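Cooking at a slant: a talk with Boglárka Kelemen

October 2018

I get seasick on ferries. I get seasick on docks, if we're being picky, so when Boglárka Kelemen said she'd be happy to talk as long as I came to the boat, I took a pill at breakfast and another one in the parking lot. She was already in the galley when I climbed down, slicing onions on a board wedged between the sink and her hip, and she didn't stop slicing for the first half hour. "Sit there," she said, pointing with the knife at a corner of the bench. "You can't fall out of that one."

Boglárka has been a sea cook for most of her grown-up life, and for the last four seasons she has cooked on the Jemberg, a two-masted boat that takes paying guests on long trips and makes them stand watches for the pleasure of it. The last one she did was 1,431 miles, with nine people to feed, a three-burner stove and an oven she describes as "a warm drawer." She grew up a very long way from any ocean. Her mother ran a school kitchen, and she learned to cook there on Saturdays, in pots big enough to sit in.

"So people think I love the sea," she told me. "I like the sea. I love lunch."

I asked how she got her first job on a boat and she laughed so hard she had to put the knife down (finally!). She'd answered an ad for a cook at what she thought was a restaurant called Pillirley. She showed up with a suitcase and good shoes, and Pillirley was a boat, leaving that evening. The skipper, Cornel Olteanu, asked if she could make soup. She said yes. He asked if she could make it while throwing up, and she said she didn't know yet.

"And could you?"

"By the third day, very good soup. Before that, crackers."

What I wanted to know most, and I think what everyone wants to know, is how you do it when the whole kitchen is leaning. She showed me the strap, a wide canvas belt that clips on either side of the stove and goes around her backside so she can lean into it with both hands free. Some cooks hate the strap. Her worry is that if a pot comes off the stove you're tied there right in front of it, so in really bad weather she unclips, turns off the gas and hands out sandwiches. She wears rubber boots and long oilskin pants to cook anything with liquid in it, even in the heat. She has one scar on her left wrist, from pasta water, and she told me about it with the kind of disgust other people save for an ex-husband.

"I don't drain pasta anymore. I cook it in just enough water and it drinks it. People who care about that can go and eat in a house."

We talked for a long time about bread. She bakes every other day if the gas is holding up, always at four in the morning, when the watch changes and people come down cold and grumpy. She makes the dough the evening before and it sleeps in a lidded bucket in her own bunk, down by her feet, the warmest place on board. I said that sounded a bit sad and she said it was the best roommate she'd ever had. She uses 500 grams of flour to a loaf, one spoon of salt, and a splash of seawater if she's showing off for a new crew. (I asked whether the seawater makes a difference. "To the crew, yes.")

Vegetables are the other big subject, and here she got quite stern with me. Never buy anything that's been in a fridge, for a start. Cabbages go in nets and you peel the leaves off from the outside so the heart keeps. Onions and potatoes must not share a locker. Eggs get turned over every couple of days, which is a job she gives to whichever guest complains the most. On her December trip, when Farah Siregar was mate, the two of them fell out over a crate of tomatoes that Farah wanted stowed on deck, and they didn't speak until the tomatoes were gone. They're great friends now. Farah still sends her pictures of tomatoes.

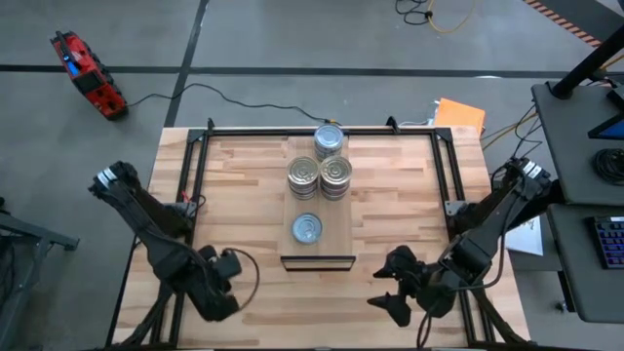 Packing for a long trip takes her three days, and she won't let anyone help with it. The fresh food goes on last, so the first two days are all dry goods, and the heart of the dry goods is cans. She likes the short, squat kind with ribbed sides and a pull tab on the lid, because they can be stacked low on a plank, pressed up against each other, and you don't have to hunt for an opener in the dark. Tall cans she calls "skittles." Each locker gets a page in a notebook, and the page gets crossed off as the food comes out, and if somebody takes a can of peaches at night without crossing it off, she will know by breakfast. "I don't shout," she said. "I just serve them less peaches."

Labels are another story. In the old days cooks pulled them off in case they came loose in the bilge and clogged the pump, and she still does it for anything stored low down. She writes on the lids with a grease pencil instead. On one trip the pencil rubbed off in a wet locker and the crew of the Pillirley had what she calls surprise week. Beans with pineapple came up more than once. Cornel asked for it again the next year.

I asked what people crave after a couple of weeks out and I was expecting steak. No, she said, it's crunch. They want lettuce and apples, something that makes a noise. She sprouts mung beans in a jar hung from a hook over the sink, and by the end of a trip grown men are standing in line for a pinch of them on their rice.

By now the onions had turned into a soup, which we ate out of deep bowls with handles, with the end of yesterday's loaf. I had two helpings. The boat was tied up with four ropes and barely moving and I still held on to the table with one hand, and she saw, and very kindly didn't mention it until I was back up on the dock.

"Next time," she called after me, "we go out past the breakwater. You can turn the eggs."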